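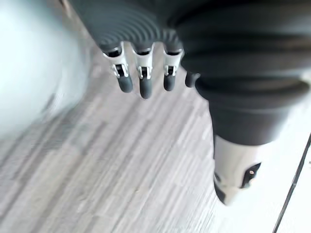

The wood-grain floor, June

Brilham Knitting Circle
Minutes of the June meeting
Place: Usteo Room, ground floor
Start: 6:30 p.m.
Present: 13 members, as in the signed list
Minutes written by the member on duty for this month

1. Minutes of the last meeting

The minutes were read aloud and accepted with one correction. Under item 4 it was written that the wool from Lecomte is washable at any temperature. It should say that it is washable at low temperature only. One member has already lost a cardigan and asked that the correction is sent also to those who were absent.

2. The room

The Usteo Room stays available to us until the end of the year, at the same evening and the same hour. The rent does not change. From next month we must leave at 9 p.m. and not at 9:15 as we had the habit to do. It was agreed to stop the knitting at 8:45, so that nobody has to pack in the middle of a row.

The question of the lamps came back. The two tables near the door are too dark for black or navy yarn. Three members offered to bring a clip lamp from home. A request for better bulbs was already sent in spring and there is no answer yet. It will be sent again.

3. Winter blankets

We discussed for a long time how to organize the blankets for the family shelter. Last winter we gave 18 finished blankets, and the shelter would be glad to receive the same number. The difficulty was the size of the squares. Everybody followed the same pattern, but some of us knit tight and others knit loose, and the squares did not meet at the corners when we sewed them together.

Two proposals were made. The first was to give one needle size to all. The second was to leave the needles free, but to ask each person for a test square before she or he begins. The second proposal was accepted after a show of hands. Test squares should be washed and dried flat before they are measured. Please do not iron them.

It was also agreed that each blanket will have a plain border in one color, knitted by one person only. A border made by several hands pulls in different directions, as we have seen.
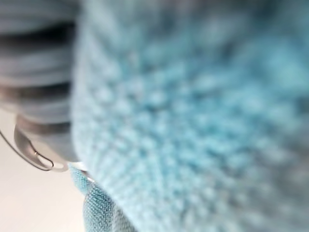 Sota Tsuji asked if it would not be better to make fewer blankets and make them thicker, as the shelter had said in winter that the thin ones were folded double. Several members agreed with the idea, but a thick blanket takes more yarn and is slow to dry. It was decided to ask the shelter first what kind of dryer they have, and to come back to this point in July.

4. Yarn

There are 37 balls of Botarari left in the cupboard, most of them from the same dye lot. It was agreed to keep them for the borders. Please do not take them for private work, even if you intend to replace them, because the dye lot cannot be found again.

Lecomte offers us a discount if we order before the end of August. One member finds that the quality is less good than before and that the yarn splits on sharp needles. Others did not notice it. We will order one pack only and try it before we decide on the rest.

Mixed leftovers are welcome, but they should carry a label with the fiber. Last time there was mohair together with cotton in one bag and it took an entire evening to separate them.

5. Money

The autumn fair is our only large income. The goal for this year is 2000 dollars, to cover the rent and the yarn. Hats and baby socks sell well - scarves do not. It was suggested to lower the price of scarves on the second day. No decision was taken, we continue in July.

6. Beginners

Four persons wrote to ask for lessons. They can come from 5:45 p.m., before the regular meeting. They should bring straight needles and a light-colored yarn, not too fluffy.

7. Other matters

A cable needle and a pair of reading glasses were found after the May meeting. They are in the tin box on the lower shelf.

The tea is finished. Mint was requested.

The meeting was closed at 8:50 p.m. The next meeting is in July, same hour. Test squares are to be brought on that evening.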